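29 January 2018

Cold again and the parking lot at Mussa had not been salted. Got in at twenty to seven, clocked on, and went straight up to the office end of the building, which still feels wrong. My coat hook is still down on the floor next to station 3, so I hang my coat there and then walk back the whole length of the place with my lunch.

This was the second full week on the simulator. They want the new cell running by spring, two arms facing each other over one table, moving the Porkix covers from one plate to the other. The cell itself does not exist yet, apart from the table, which is in pieces in receiving. Everything we do now is in Bundanex, on the screen, with the hand controllers. Prirnavitz paid for the licenses in December and the controllers came right after the holidays.

I have been loading covers by hand for long enough that I don't think about it. A good shift is 300. You pick up by the short sides, lower the near corner in first, let the far corner drop, thumb on it, next. On the screen I had to go back to thinking about every part of that. The arm doesn't have a thumb. It has two fingers that close, and if they close with the cover a little crooked you find out when you get to the brackets.

Spent the morning on the far arm, with the view set behind the near one. 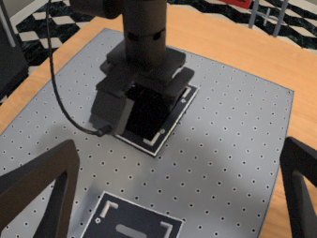

Far arm over the upper plate, in Bundanex.

The near fingers are in your way in that view and you get used to it. The thing I have not got used to is the black. Whoever built the model gave the cover no surface at all, so it shows up as a flat dark shape and you can't judge how high you are above it. I have been going by the corner brackets and by the shadow on the table. I asked if they could put a line or a logo or anything on it and was told it's on the list. The real covers have a seam down the long side, and that seam is how all of us line them up, so I wrote that down and sent it in. I don't believe it had been mentioned to them before. It isn't on the drawing.

The floor in the simulator is some kind of marble checkerboard. Ours is painted concrete with a yellow line that has mostly worn off.

Before lunch there was a meeting about the job titles. There are 11 of us on covers now. When the cell is in, station 3 goes away and so does the one beside it, and the plan is for 2 of us per shift to be "cell operators" and everyone else to move to packing or inspection. Same pay for a year. After a year it was less clear. I asked what happens after the year and the answer was that there would be a review, so I asked who does the review, and that part will be sent around in writing.

Nobody shouted. The questions were mostly about breaks. On the line you break together, and with the cell one person has to stay with it, so the two operators would go one at a time. I had not thought of that and it bothers me more than it should. Half of what I know about this place I learned over a sandwich. One of the older hands asked whether packing is going to be standing work all day, and the answer was yes, with mats. She has asked for inspection. I hope she gets it.

I am down for cell operator, I think on account of the simulator work. I didn't apply for the simulator. They asked who played video games and I said my kids did, and that was enough.

Ate at my desk, cheese and pickle, and an orange that was dry inside.

In the afternoon the engineer wanted to go over the lower plate. The question is how the cover gets let go. By hand you just let go. With the arm, there's a choice between opening the fingers while it is still a hair above the plate and letting it fall in, or pushing it all the way down and then opening. I said let it fall, we all let it fall. He said the drop might mark the back face. I said it never has, and he asked how I knew, and I had to admit that I know from not hearing about it. So tomorrow somebody is going to pull returns for last year and look at back faces. Fair enough.

We also talked about the slots in the plate. He had them as something for the sensor people and I had taken it that they were there for getting your fingers under a cover to lift it out, which is how we use the ones on the old plates. He got quite interested in that. With the arms you would never need it, but if a cover jams at two in the morning a person is going to be in there with their hand, and they will need somewhere to put it. He is going to check that the slot is wide enough for a finger in a glove. I brought up a glove from the floor for him to measure. A large, since the guy on nights has big hands.

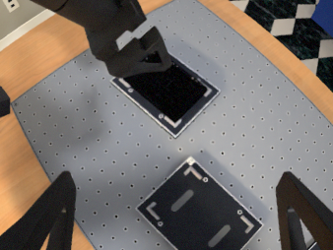
After that I did practice runs until four. Pick, carry, set down, reset. My best stretch was in the last half hour, when I stopped trying to steer the whole way and just got the near corner right and let the rest follow, the same as by hand. I could feel my shoulders let go when it started working. Then I knocked the bracket on the next one and the software stopped everything and put up its red box, and I had to start the set over.

They save all the runs. The idea is that the arms learn from them, and once they have enough runs they will do it without anybody holding the controllers. So in plain terms I am teaching it my job. I have turned that over a good deal this week. My sister said on the phone she would refuse. I told her that if I refused they would get somebody who had never loaded a cover, and then the thing would load them badly and we'd be the ones pulling scrap out of it. That is true, but I also like the work. It is warm up there, I sit down, and my wrist has not hurt since the second day. I had been wearing the brace at night since last summer and I have not put it on once this week.

I went down to get my coat and the line was changing over. They were short a person and had run behind all day, and the reason they were short is that I was upstairs. One of them said "how's the video game" and I said fine. She meant it in a friendly way. Still, I stayed and helped clear the last rack before I left, and got my hands on some real covers. Did maybe a dozen. It took no effort at all and I noticed the seam every single time, now that I have had to write an email about it.

I want to ask tomorrow about the break thing, whether the cell can simply be stopped for fifteen minutes so both operators go down together. The old line stops. I don't see what is so different, but I expect there is a number somewhere that says it has to keep going. I also want the meeting notes in writing before I say yes to the title.

Home by five. Soup from the freezer. The car needs washer fluid and I forgot again.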